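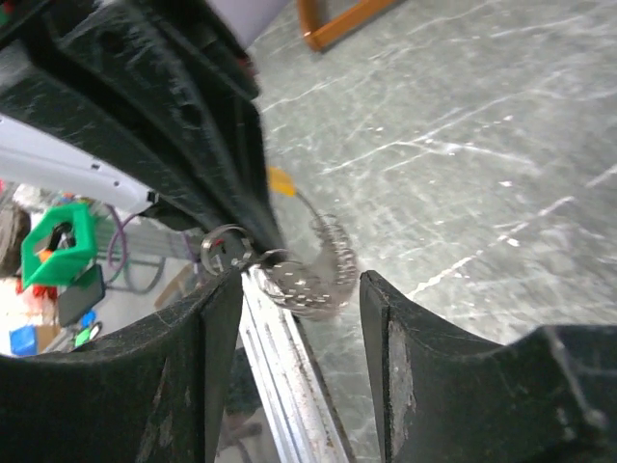 Wrist cam, coil key ring with the yellow tag, over the rail.

September 20, 2026

Second day on the Castia arm with the long fingers. I wanted something annoying to pick up, and the spiral key ring is the most annoying object in the shop by a wide margin. It gives when you squeeze it, it throws highlights into the camera, and it has no opinion about which way is up.

Settings at the start: grip force 600, close speed 300, lift speed 300. These are the numbers from August, in whatever units Viklund thinks they are. The manual calls them "counts" on one page and "steps" on another, and I have stopped writing to ask.

At 600 the fingers closed, the coil squirmed, and the ring ended up on the floor. Went up a little at a time. 617 is the first value where it held through a lift and a slow turn of the wrist. 620 stalls the finger motor and I get the red error and have to home everything again. So the usable range on this thing is three wide. Good to know, I suppose.

Things I changed:

Moved the grasp point toward the ring end. Grabbing the middle of the coil just makes a longer coil.

Turned the exposure down one step. The detector was chasing the shine on the wire and kept reporting a second object that moved whenever the first one did. The tag is a much better target – flat, yellow, doesn't glitter. Should have started there.

Left the fingers as they are. The inner faces are worn pale and I was all set to blame them, but a strip of grip tape made no difference except that I now had to peel off grip tape.

The rail needs a wipe. It has dirt along the top and I don't want that in the bearings once the carriage goes on. Same for the gripper housing, which is scratched beyond help but could at least be dusted.

Cable routing is still a disgrace. The purple ones loop down through the gray metal frame with far too much slack, and full reach to the left is going to find one of them eventually. Clips are in the Asik drawer, under the things that aren't clips. The green printed bracket can stay until the Ukgate one gets here, and I have been saying that long enough that it may be considered permanent.

To do before next session:
– wipe rail, dust housing
– clips on the purple cables
– save 617 in the config file, with a comment, so it doesn't get rounded to 600 by some tidy-minded person (me)
– try the coil with the lights by the door off
– order a spare finger motor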